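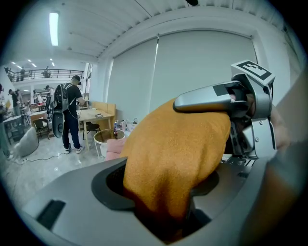
My mother kept her rags in a pillowcase on the back of the cellar door, and when I was small I thought every household had one. You put your arm in up to the shoulder and came out with whatever you came out with: half an undershirt, the leg of somebody's pajamas, a square of the old bathroom curtains. There was a rule about it, never written down, that you did not put the thing back and fish for a nicer one. You cleaned the window with the pajama leg and you were glad of it.

I have been thinking about that pillowcase since my neighbor Shoshana Quintanilla stood in my kitchen last month and tore a paper towel off the roll to wipe up a spoonful of tea, and then tore off another to dry the place she had wiped. She is a generous woman and I would trust her with my house keys (she has them, in fact). But I watched those two sheets go into the bin and felt something close to grief, and I would like to make the case, at whatever length the editor will allow me, for the plain cloth.

By a plain cloth I mean a piece of toweling about as big as a place mat, with a bit of fuzz to it, in a color you won't mind seeing every day. Mine are the yellow of a good strong mustard, because that was what the dry goods store in Rurnadcombe had on the shelf the year I was married, and I have stayed with the color ever since out of habit and, I suppose, some loyalty. It hides turmeric very well. It does not hide beet juice, but then I have never met a color that did, except beet.

People tell me cloths are unsanitary. Otis Ambrose, who taught high school biology for most of his life and likes to remind you of it, told me so at length over a church supper, and I will grant him half of it. A cloth left in a wet ball at the bottom of the sink is a nasty object. Pick it up the next morning and you will know all about it. The answer is to hang it up! Spread it over the faucet or the oven handle, flat, one layer, and let the air get at it. Take a fresh one every day, and another after you have handled raw chicken. I wash mine at the end of the week on hot with the sheets, and I don't use softener, which leaves a coating on the loops so that the cloth slides over the water and pushes it around the counter.

The other complaint is that it is more work, and there I won't argue, except to say that it is a very small amount of work and I like it. I like folding them. I fold in half and in half again, and stack them in the drawer with the folds facing out, the way my mother-in-law did, and I can get through the whole pile in the time the kettle takes. My husband stuffs them in any which way, in great bunches, and has to lean on the drawer to shut it. We have been having this conversation for a long time. I have decided he is allowed his method, provided I don't have to open the drawer after him.

What bothers me about the paper roll, more than the money, is that you never get to know it. A cloth gets older along with you. It goes from the dish drawer to the floor bucket, and from the bucket to the garage, where it does a last few years on the lawn mower. I have one out there now so thin you could read the Rurnadcombe paper through it, and it still takes the mud off a boot.

Shoshana came back in April with a lemon cake and spilled a little milk pouring her tea. I handed her a cloth before she could reach for anything. She used it, looked around for the bin, and then hung it over the faucet, all crooked, with one corner in the dishwater. I straightened it after she went home.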